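Home Forums Hardware Classifieds Search Log in

End Effectors and Hands > Jointed hand vs. plain gripper for light box work

drendem_dex
Posts: 200

We have a bench at Drendemcombe where the arm has to take flat items out of a divided cardboard box and put other ones back. Light stuff, nothing heavier than a phone. I have budget for one end effector and I keep going back and forth between the jointed hand from Moltby and the simpler Bulline gripper.

The hand is the better looking option on paper. It can get a thumb under a card edge, and it can pinch or wrap without a tool change. The gripper costs less and I understand every part of it. My controller is a Rivera box, which talks to both, so that part is not a factor.

Has anybody run both on the same table with the same objects? I don't need opinions on which is the future. I need to know which one drops fewer cards.

-- Dexter Castillo

tblsaw_kev

Gripper. For flat parts in a box with dividers you want something thin that goes straight down between the walls. A hand has knuckles, and knuckles hit cardboard.

drendem_dex

That was my worry too. The compartments are not much wider than the parts.

a_nogueira

I did this comparison in January, so I can give you some of it. Same table, same box, same set of small objects. I ran 1000 picks on each and logged every one as clean, retry or drop. A retry meant the arm backed off and came in again without anyone touching the part.

Short version: the gripper had fewer drops, the hand had fewer retries. Those are not the same thing and it matters which one costs you more. Our drops needed a person to reach in and put the part back, so a drop cost us a lot more time than a retry.

Most of the hand's drops were with flat parts in the box. On thicker parts lying out on the open table it did fine, better than I thought it would. The thumb gives you a second try at a part without moving the wrist.

Both setups are in these, the hand first and then the gripper with its single black finger out over the tray:

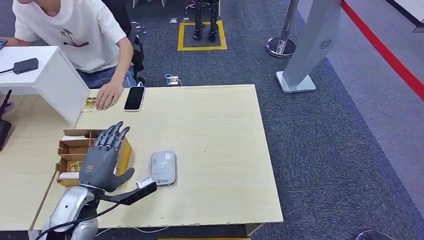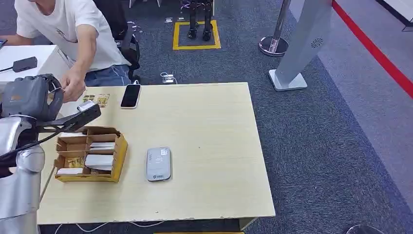
Notes on setup, in case you want to copy it

1. Tape down the box. We didn't for the first day and it crept a little every time a finger brushed a divider. By the end of a run the taught points were off and I was blaming the hand for it.

2. Look at your cable path before you teach anything. The cable at the wrist wants slack for the rotation, and if you leave a big loop it will find the edge of the box. I rerouted ours 4 times.

3. Use the same approach height for both. I started with the hand higher out of caution and had to throw out those runs.

4. Set the force limit on the controller, not in the end effector's own software. If both have a limit they fight, and you get a grip that closes, opens a hair and closes again.

5. Stop the arm before anyone adjusts a finger. Not hold, stop.

Aparecida

tblsaw_kev

So, gripper, like I said.

a_nogueira

For flat parts in compartments, yes. If half his work is on the open table I would say the other way. He said light box work in the title, but then he mentions phones, and a phone lying flat on a table is its own problem for a two-point grip unless you can get it to the edge.

servo_maude

I disagree with counting retries and drops as if they had one cause. What vision were you using? If the camera sits high and looks over the hand, the hand covers the part for the last bit of the move. You are then comparing blind placement with a hand against mostly visible placement with a thin finger. That's a camera result. It doesn't tell you much about the hand.

a_nogueira

Fair point, and I only half controlled for it. The view was from above the table, same for both. In the hand runs the hand does hide part of the box from that side. I tried a second camera off to the side for a short set and the hand's drops went down, but the set was too small for me to put a number on it.

servo_maude

Then I'd want that run finished before anyone spends money.

drendem_dex

I can do the side camera here. I have a spare one and an open input on the Rivera. What I don't have is the hand, so I would be buying it to find out.

pk_linear

Ask Moltby for a loaner. They sent us one for a month. The price we were quoted afterward was 2721 with the mounting plate, cable included, and that was before they found out we wanted a spare finger. Check that the plate fits your wrist. Ours needed an adapter ring and it added enough length to change the reach.

tblsaw_kev

And the gripper is a fraction of that.

pk_linear

It is. I'm not arguing for the hand. We sent ours back. The reason was upkeep, though, the picking was OK. One of the finger joints got sticky after over a month of sitting in a dusty room, and I didn't want to be the person who services it.

a_nogueira

We haven't had that, but our room is carpeted and pretty clean. I do wipe the joints down at the end of the day.

drendem_dex

OK. I went back through our job list and nearly everything is in the box, very little on open table. I'm ordering the Bulline gripper and asking Moltby about the loaner separately. If they say yes I'll run both with the side camera and post the log here, with drops and retries in separate columns for Maude.

servo_maude

Put occluded and not occluded in separate columns too, please.

drendem_dex

Will do. Aparecida, what did you use to tape the box? Double-sided under it or strips on the outside?

a_nogueira

Double-sided under the corners. Strips on the outside got in the way of the fingers.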